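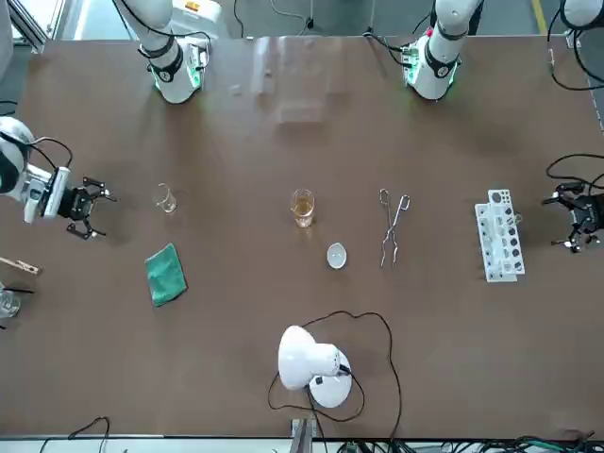
A small beaker and a folded green cloth on the big brown table.

Search Wostura... Go

A clean glass and somewhere to put it
By Kwok-wai Yuen

Aurelia Anghel will talk about dish towels for as long as you let her. I let her go on for most of an afternoon in July, and I came home and refolded everything in my kitchen drawer.

Anghel runs the teaching room at Sârbu, where people come to learn how to look after glass: beakers, jars, measuring cups, the odd decanter that someone's aunt left them. Some of her students work in school labs. Others just own a lot of jam jars. She teaches them together, which she says is more fun for everybody.

"The lab people are precise and the jam people are fast," she told me. "Put them at one table and by lunch they've swapped!"

She started out washing glassware in a dye works and has been at it for 21 years. The teaching came later, when a friend at Movovton asked her to show the new hires how to stop breaking things. She brought a cloth, a basin and one beaker, and the talk that was supposed to take half an hour ran through the coffee break and out the other side.

"I had so much to say about the cloth," she said. "I hadn't known that until I was standing there."

So we talked about the cloth. Anghel likes a flat weave, washed many times before it goes anywhere near glass, and never with fabric softener. Softener leaves a film, she says, and you can chase that film around the inside of a beaker all day. She wants her cloths in a strong color. Green is her favorite (she wore a green cardigan while telling me this, and didn't seem to notice). White ones get borrowed for everything and turn up under somebody's lunch.

"A green cloth on a brown table, you see it right away. You don't set a glass down on it by mistake and then wonder why it's leaning."

She folds in thirds lengthwise, then in half. That gives a thick pad with no loose corner to catch on a rim. When the top face is damp, she turns the pad over. When that side is damp too, she opens it one layer and folds it back the other way, and there's a fresh face again. I tried it at her elbow and got lost at the second turn. She was delighted. Apparently that's where everyone gets lost, and she had me do it four more times.

Drying the beaker itself has an order to it. Outside first, so it won't slip. Then the base, pressed down on the pad. Then the inside, with two fingers wrapped in the cloth and the glass turning around them. "Your fingers stay where they are," she said. "The glass does the walking. People always want to screw their hand down into it, and that's how you crack a small one." The spout comes last, because a drop likes to hide in the fold of it and run out later, usually over a label.

I asked whether the size matters. It does, very much. A 600 milliliter beaker is roomy and forgiving, and she starts children on that. The small ones are what she calls the honest test. She is fond of them anyway, especially when they've been around long enough for the printing to wear. "When the marks go faint, I don't throw the glass out," she said. "I stop measuring with it. It can hold pencils. It can hold parsley! But I tell people to decide which it is, measuring or parsley, and stick to it."

From there we moved on to tables, a subject she had clearly been saving up. The ones she likes are wide and plain, and the height she settled on is 762 millimeters, after years of leaning over something lower and paying for it in her back. She prefers a darker top for glass work. A clear beaker on a pale surface can vanish if the light comes in sideways, and she has knocked over enough of them to have an opinion.

The things in use go across the middle of her table. The cloth goes near the glass it belongs to, close enough that she doesn't have to look for it. She keeps a hand's width between one object and the next, and she's strict about that gap. In her first season at Sârbu she let people set things out however they wanted, and she still winces about the sound.

"It's such a small thing, a gap. You can reach in and pick up one item and the others don't even know you were there."

I wondered if all that order got dull. She looked at me as though I'd asked whether bread got dull. There is a moment she waits for in every class, she said, when someone lifts a beaker to the window and turns it and doesn't see a single streak. They go quiet. Then they go looking for something else to wash. One man from the Zestus evening group went home and did his mother's entire china cabinet, and his mother telephoned the next morning to ask what had been done to him.

The summer class takes 34 people, and it filled up before the notice had been on the door very long. Anghel is thinking about a second one in the fall, for stoppers and lids. She has strong feelings about lids. We'd run out of afternoon by then, and she had a basin to empty, but she did give me one piece of advice for the road, which was to store a lid beside its jar and leave the jar open.

"Let it breathe," she said, already rolling up her sleeves. "And wash that drawer out before you put the towels back in!"

I did. There were crumbs in there older than my toaster.

Related
The right way to soak a stuck label
Kwok-wai Yuen visits the Movovton jar swap
Five cloths and what we used them for
Letters: more on fabric softener

Contact Wostura | Copyright Wostura, all rights reserved | Back to top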